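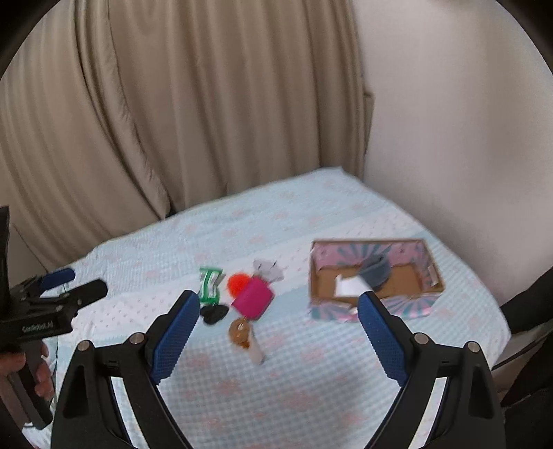 Getberg, Wednesday, September 29, 2021

The first thing visitors to Clurum get is a job. You pick up a gripper by its handle, stand at a table with a patterned cloth on it, and put small things into a cardboard box.

Clurum teaches machines to handle household objects, and it opened its workshop to the public for one afternoon. The doors were open at 2 and by 3 there was a queue down the stairs.

Glenys Maihi runs the tables. She spends her mornings in charity shops and her afternoons laying out what she finds. The cloth has checks and faint star-like or floral shapes on it, and the box has pink and teal rays printed on its sides. "People's homes are full of pattern," she says. "If we only worked on a plain bench, the machine would only know plain benches."

The tool has two jaws with textured blue pads on the inside. My first go was at the orange-red fuzzy ball, which had a magenta thing leaning over part of it. I closed the jaws too early and pushed both of them across the cloth. Benito Soler, who was minding the table, told me to come in lower and wait. The second try was better. The green and white packet took me longer than I would like to admit.

Each attempt is recorded and sorted in the next room. Iñaki Robles showed us the screen where he marks the good ones. The aim for October is 2000 usable attempts from this table. A shaky one can still be kept, he said, as long as the object ends up in the box.

Upstairs, an arm called Dobre was doing the same job by itself. It cleared its tray, stopped, and started again when Robles reset it. A boy near the front asked if it ever got bored — Maihi said she did, sometimes, and went back down to lay out another table.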